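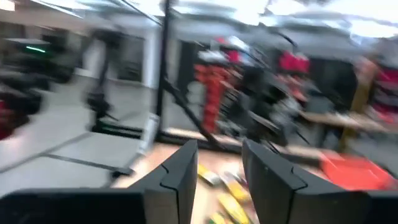 Objetos alargados de color amarillo con detalles verdes, junto a una bandeja de tono anaranjado rojizo, sobre la mesa de madera clara.

Buscar en la revista Buscar

El orden de los colores

El material de dibujo ocupa poco espacio y genera, sin embargo, una parte considerable del desorden en aulas, talleres y hogares. Las cajas de ceras se apilan junto a paquetes a medio usar, los repuestos se guardan lejos de los estuches que deberían completar y, al cabo de un curso, resulta difícil saber qué se tiene y qué falta. El Taller Khunthong, espacio dedicado a la educación plástica, inició en enero una revisión completa de sus existencias con el propósito de establecer un método de clasificación que pudieran aplicar tanto los docentes como los propios alumnos.

El inventario arrojó un total de 3,554 piezas, entre ceras, lápices, rotuladores y barras de pastel, repartidas en 214 cajas y paquetes. De estos, 24 fueron retirados por encontrarse su contenido seco o quebrado. El resto se distribuyó de acuerdo con un criterio sencillo: cada color de recipiente corresponde a un destino, y ningún envase vuelve al armario sin haber pasado antes por la mesa de clasificación.

La mesa es el centro del procedimiento. Wichai Kongkaew, coordinador de materiales del taller, insiste en que la tarea se realice siempre sobre una superficie despejada de papeles y a la altura de trabajo de quienes participan en ella. «Cuando se clasifica dentro del armario, se cambia el desorden de estante», señala. Las cajas se colocan primero tumbadas, con el rótulo a la vista, y se abren de una en una. Los envases blandos se dejan para el final, pues su contenido se desplaza con facilidad y conviene revisarlo aparte.

El código adoptado distingue tres destinos. El recipiente rojo recibe el material que debe revisarse o completarse. El azul reúne lo que se encuentra en condiciones de uso inmediato. Un tercero, de color gris, se reserva para los envases vacíos que todavía pueden servir, y permanece fuera de la mesa hasta el término de la sesión. Los tres carecen de tapa, decisión que el taller tomó tras comprobar que las tapas se extraviaban y que su ausencia facilitaba la inspección a simple vista. 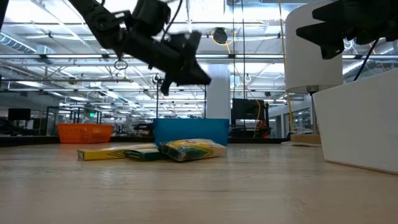
Una caja de ceras amarilla, otra de color verde oscuro y un paquete blando, delante del recipiente azul.

La forma del envase plantea cuestiones propias. Las cajas largas y planas se apilan bien, pero ocultan con frecuencia a las más pequeñas. El taller recomienda no superponer más de dos y situar siempre la menor delante. Los paquetes de plástico, por su parte, se guardan de pie entre dos cajas rígidas, que les sirven de apoyo. Esta disposición permite leer los rótulos desde arriba – ventaja apreciable en los recipientes de cierta profundidad – y evita que las ceras soporten un peso innecesario.

En cuanto al rotulado, se optó por conservar los envases originales siempre que fuera posible. Los alumnos reconocen los materiales por el color y el dibujo de la caja antes que por el texto, y el traslado a frascos uniformes, ensayado en una etapa anterior con la serie de contenedores Clestis, dio lugar a confusiones frecuentes entre ceras duras y blandas. Solo se sustituyen los cartones rotos. En ese caso se recorta el frente de la caja y se adhiere al nuevo recipiente.

El fichero que acompaña al sistema, denominado Zutska, consta de 241 entradas y se actualiza al cierre de cada trimestre. Cada ficha recoge el tipo de material, el número de unidades y el estante asignado. Se lleva en papel, en un cajón próximo a la mesa, y puede consultarlo cualquier persona del taller.

El centro de la calle Jindberg, segundo local de la institución, incorporará el mismo procedimiento en su sala de grabado, donde las tintas y los rodillos requerirán una clasificación distinta. Kongkaew prevé mantener allí los colores de los recipientes y modificar únicamente el contenido de las fichas. Las normas de uso se entregarán impresas a los docentes junto con la relación de materiales de cada sala.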